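3.2 Utensil storage

The Cesteck worktop was assessed as a shared serving station. Handle colour and hanging holes were noted first, as both affect how quickly a tool is returned to its place.
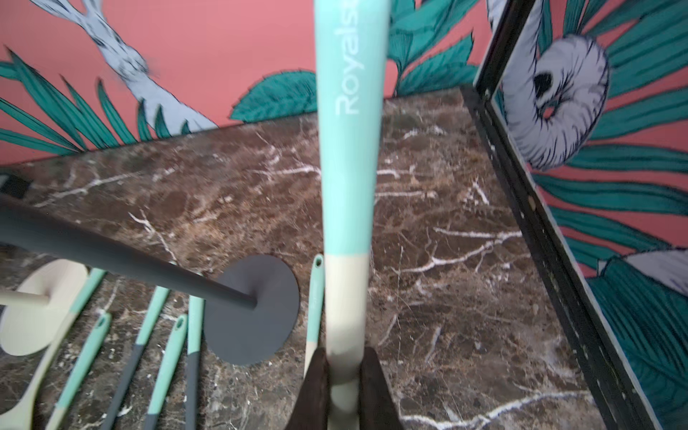
Ortuño replied that colour matters less than reach, and asked for hook spacing to be treated separately. This was accepted and moved to 3.3.

3.3 Stands

Two stands of one design were compared, one cream and one dark grey. Each has a round flat base, a slender pole and a starburst top for hanging.

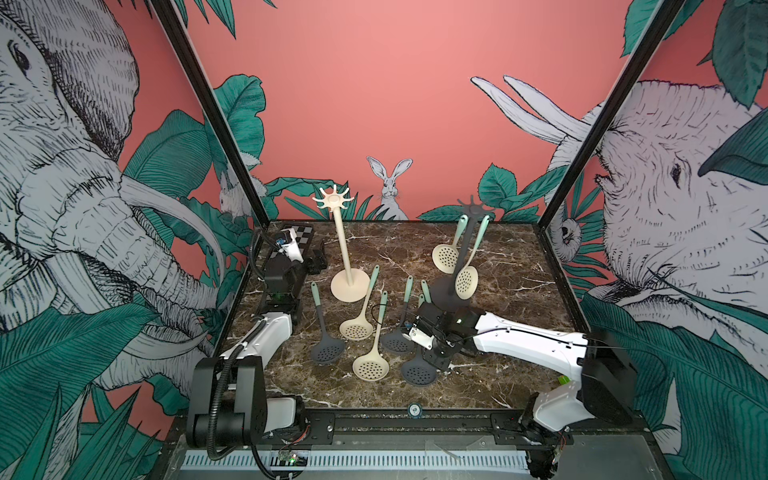 Radial hooks save worktop area but require the user to turn the stand or reach round it. Loading order was therefore fixed for all 122 trials.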